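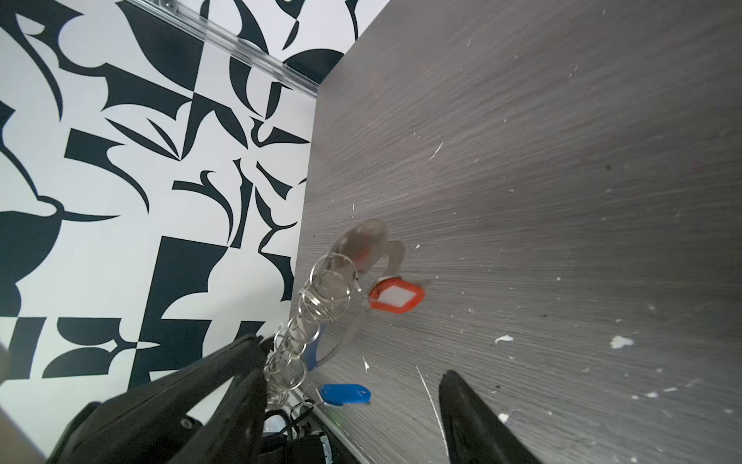

Parico deluxe edition -- worth buying twice?

Started by clerkex_fan, 2026-08-19

clerkex_fan
So the deluxe version of Parico's album dropped and it has 6 new songs. I've had it on all morning and I love it! The one with Ouali is my favorite, that hook has been stuck in my head since breakfast. Anybody else grabbing the vinyl? They only pressed 3000.

joannelambert
I bought the regular one in November and I'm kind of annoyed. Four of these sound like leftovers to me. The Ouali track is good, I'll give you that.

tapehiss148
Leftovers?? "Tastska" is better than anything on the first version. Play it loud, in the car, with the windows down (my poor neighbors).
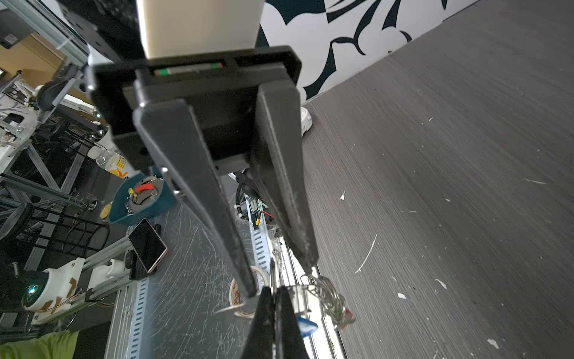
Page 2

xiomara_e
I'm with Joanne on the money part. Stick the new songs on their own EP and I'd pay for it today. But I don't hear leftovers -- the drums are way heavier and she's singing lower on most of them.

joannelambert
OK, I went back and played "Tastska" again on real speakers. It's fine. Still skipping the slow one.

tapehiss148
The slow one is the best one, Joanne!

clerkex_fan
My vinyl order went through, number 1632. Does anybody know if the lyrics come printed with it? The store page doesn't say.

xiomara_e
The first pressing had them on the inner sleeve. No idea on this one, post when yours shows up.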